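Elogio del programador que duda

Llevo bastantes años escribiendo software de control para brazos robóticos, primero en Cocco, donde hacíamos celdas de empaquetado, y ahora en un equipo pequeño de Drirncombe en el que todos tocamos un poco de todo, y con el tiempo he ido cogiendo una manía que a mis compañeros más jóvenes les hace gracia: cuando alguien me enseña una demostración nueva, lo primero que pregunto es qué hace el programa cuando no está seguro. Casi siempre se produce un silencio. Luego alguien me dice que hay un umbral, que está puesto en 80, y que por debajo de eso el sistema vuelve a intentarlo. Y yo pregunto, con todo el cariño del mundo, si volver a intentar exactamente lo mismo les parece una respuesta.

Quiero defender en estas líneas una idea que puede sonar anticuada, ahora que tantas cosas se resuelven entrenando un modelo más grande. Creo que la parte más valiosa de un sistema de manipulación sigue siendo ese trozo de código aburrido que decide qué hacer con la duda. Me refiero a la máquina de estados, al planificador de tareas, al registro que guarda lo que el robot creía en cada momento. Son cosas que apenas salen en los vídeos (y con razón, porque son feísimas de enseñar) y que sin embargo se llevan la mayor parte de nuestras tardes.

Cuando empecé, la percepción era tan mala que no quedaba más remedio que programar a la defensiva. Recuerdo que en Cocco teníamos 12 comprobaciones antes de cerrar una pinza, y que de esas, con el paso de los meses, quitamos cinco y nos quedamos con 7, que son las que todavía hoy me llevaría a una isla desierta. Ahora la percepción es muchísimo mejor, y me alegro de corazón, pero esa mejora nos ha vuelto confiados. Un detector que acierta casi siempre invita a escribir el resto del programa como si acertara siempre, y entre una cosa y la otra caben todos los viernes que he pasado revisando registros en lugar de irme a casa.

Las piezas pequeñas y brillantes son para mí la mejor escuela. El metal pulido devuelve reflejos que cambian con cada movimiento de la cámara, y cuando hay varias piezas juntas, apoyadas unas en otras, la segmentación tiene que decidir dónde acaba una y empieza la siguiente. Después viene la orientación, que parece un detalle y no lo es: una punta tumbada y otra de pie piden agarres distintos, y entre las dos hay un montón de posturas intermedias para las que el planificador necesita un criterio. Y encima está el recipiente, con sus paredes, que el estimador de profundidad tiende a suavizar y que la pinza, en cambio, se encuentra donde están.

Por eso me gusta tanto la cámara en la muñeca, aunque complique la vida. Obliga a mirar desde cerca justo cuando hay que decidir, y permite algo que con una cámara fija cuesta mucho más: corregir durante la aproximación. Lo que yo pido, cada vez que me dejan opinar sobre una arquitectura, es que la estimación se renueve en el último tramo, que la incertidumbre viaje con ella hasta el planificador y que el planificador tenga permiso para cambiar de idea. Si la postura de una pieza no convence, que pruebe con otra. Si ninguna convence, que se aparte un poco y vuelva a mirar. En Flokholm, una biblioteca nuestra que empezó como cuatro funciones mal contadas, esa retirada es una acción como cualquier otra, con su coste y todo, y creo que es lo mejor que hemos escrito.

También querría romper una lanza por las herramientas. Un buen visor de registros, que permita poner la imagen junto a lo que el sistema creía ver, ha resuelto más problemas en nuestro equipo que cualquier cambio de algoritmo. Cuesta convencer a quien paga de que hay que dedicarle semanas a eso — lo sé, lo he intentado con café y sin café —, pero se nota enseguida cuando falta.

Puntas metálicas y un recipiente blanco, vistos desde la muñeca: 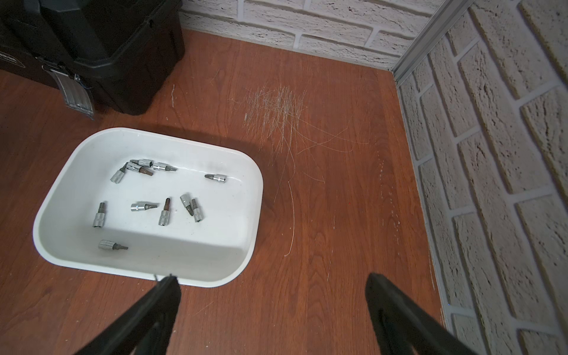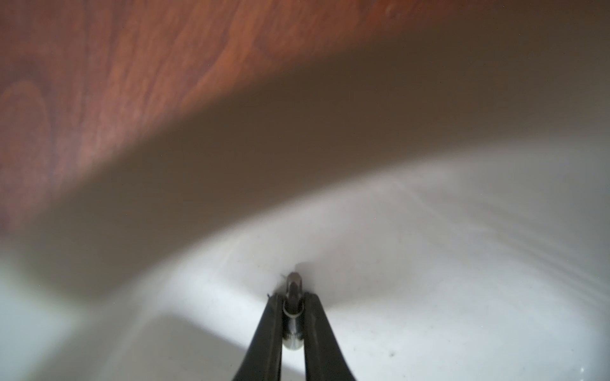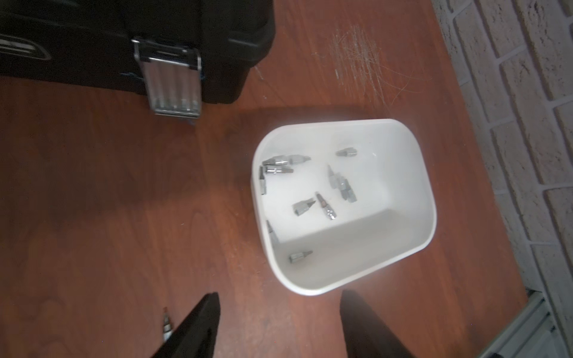

Lucía Vidal, que leyó un borrador de este texto, no está de acuerdo conmigo, y me parece justo dejarlo escrito. Sostiene que la retirada explícita es una muleta, que una política bien entrenada aprende sola a apartarse y a mirar de nuevo, y que mis comprobaciones acaban estorbando a los modelos buenos tanto como protegen de los malos. Le contesté que me enseñara dónde había quedado registrada esa decisión dentro de su política, y me respondió que en eso tenía parte de razón, pero solo parte, y que en agosto me traería una prueba hecha con Golevness para seguir discutiéndolo.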